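Fórum Oficina Partilhada – Robótica e Automação
Tópico: Dois braços, pinça paralela e objetos lisos – força de fecho

starkex_pt
8 jan 2026
A montagem dos dois braços na bancada está fechada em termos mecânicos. Falta a pinça. O controlador é um Cemitz com firmware compilado em novembro, malha de corrente a 400 Hz. O objeto de teste é uma peça cor de laranja em forma de ovo, de superfície lisa. Com o limite de corrente a 23% segura no ar com o braço parado. Abaixo disso roda entre os dedos. 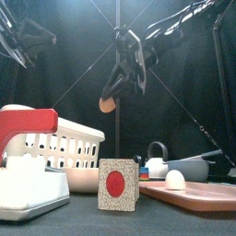

O problema aparece na descida. Se reduzo a rampa de aceleração, o ciclo fica longo demais; se a mantenho, a peça desliza no eixo vertical. Alguém tem valores de partida para dedos com placas rígidas?

torno_e_meio
Não mexia na rampa. Placa rígida contra superfície curva dá uma área de contacto mínima. Cola silicone fino nos dedos e volta a medir.

starkex_pt
O silicone altera a abertura e obriga a recalibrar o zero. Preferia resolver por software.

bancada7
Discordo do torno_e_meio. Usei silicone numa pinça Shawky e ao fim de duas semanas estava a descolar nas pontas. O que resultou foi subir a corrente só durante o movimento e baixar na pousada. São duas linhas na máquina de estados.

torno_e_meio
Descolou porque não desengorduraste. E subir a corrente com um ovo verdadeiro é pedir omelete.

bancada7
Desengordurei com isopropílico. Quanto ao ovo, o limite define-se por objeto, numa tabela.

pomness_user
Antes de discutir dedos: os cabos estão a puxar no punho? No meu Pomness o feixe fazia mola e introduzia um desvio que parecia escorregamento. Registem a posição do encoder com a pinça aberta, sem carga, e comparem.

starkex_pt
Fiz o registo. 3512 amostras, pinça aberta, mesma trajetória. Há desvio no punho, só no último terço da descida. Vou soltar uma abraçadeira e repetir antes de tocar na corrente.

torno_e_meio
Mesmo assim punha o silicone.

pomness_user
Muda uma coisa de cada vez. Publica os dois gráficos na mesma escala, senão não se compara nada.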